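Home | Topics | Materials | Index

Reading time: 2 min

Surface gloss

Surface gloss is the degree to which a surface reflects light in a mirror-like direction. It is one of several measures of appearance, along with color, haze and texture, and is used to grade paints, coated papers, floor finishes and furniture.

Gloss is measured with a glossmeter, which directs a beam at the surface at a fixed angle and records the light reflected at the matching angle. Readings are given in gloss units. Matte finishes are usually read at a steep angle of incidence, high-gloss finishes at a shallow one.
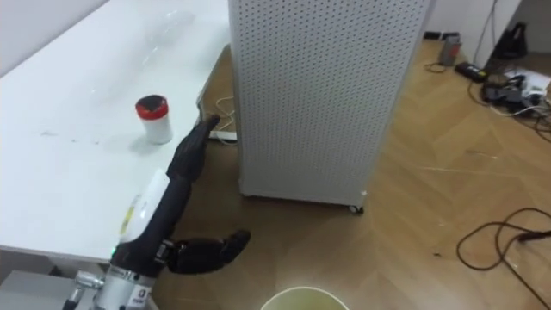
Wear affects gloss unevenly. Fine abrasion scatters light and lowers the reading, while skin oils can raise it on matte finishes and lower it on polished ones. On a glossy white tabletop, smudges and scuff marks may stay faint, and a soft patch of glare can remain toward the far end. For this reason, readings are taken at several points and averaged.

In the Hostmont furniture survey, a lacquered panel supplied by Mapplebeck read 91 gloss units when new. After 400 rubbing cycles with a dry felt pad, the same panel was measured again at each of its test points. The Grokari method uses a damp pad and is not directly comparable.

See also: Haze; Orange peel (finish); Prultetti scale

Last edited 2/19/22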